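4. Recording the demonstrations

By the time we got to recording, the group had already heard a good deal about how easy this part would be. The Endari guide describes teleoperation as "showing the robot once and letting it learn". Our supervisor, Napaporn Chuensuk, asked us to write down what it was like in practice, so this section is mostly that.

The task was the pencil case. The operator works both arms by remote control and has to take a pen out of the tray, put it back in the slot it came from and shut the lid. A five-year-old can do it. We picked it because the slots are narrow and the lid is on a hinge, so one arm has to hold while the other works, and we wanted something that could plainly fail.

Deividas Sepp and I did the operating, with Urmas Paju on the recording computer. The plan said 500 demonstrations. We stopped at 199, which I still think was too many of the wrong kind. After a whole Friday of it we were both doing the same safe movement every time, coming in from the same side at the same height. More of those would have made the number in the report bigger and taught the model nothing about what to do when a pen is lying crooked.
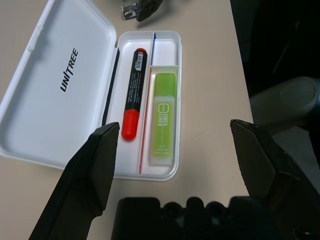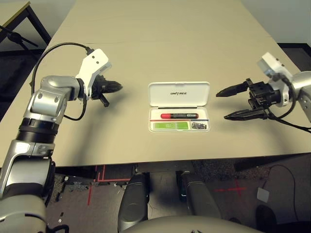

Figure 4.2. The open case on the work table, from the wrist camera (first picture) and from the head camera (second picture).

The two views matter because most of our arguments were about them. From the head you get both grippers and the whole case, but the pens are small. From the wrist the slots are clear enough to aim for, and you lose track of the other arm completely. Deividas drove mainly by the wrist view and I drove mainly by the head view. We did not agree on this beforehand, and we did not log who was driving until Urmas asked about it, so the early recordings mix two styles with no way to separate them. Anyone reading the results in section 5 should keep that in mind.

There was also the question of what to do with bad attempts. The Cokbridge group told us they delete every recording with a fumble in it. We kept ours if the pen ended up in its slot, however ugly the route. My reasoning was that a policy trained only on clean runs has never seen a recovery. Algirdas Avotiņš disagreed and trained a second version without the ugly ones. Both are compared later, and the difference is smaller than either of us had claimed.

What I would question most is the word "demonstration". When you guide a child's hand, you can feel them push back. With remote control we felt nothing at all through the handles, and we judged contact by watching the pen tip over. So what we recorded is a person guessing at touch from video, with a short delay, and the model is asked to copy the guesses. 11 of the recordings were thrown out because the delay had grown long enough for the gripper to carry on closing after the operator had let go.

4.1 Changes for the next round

Log the operator's name with every recording. Swap operators every half hour. Move the case between attempts, and turn it as well.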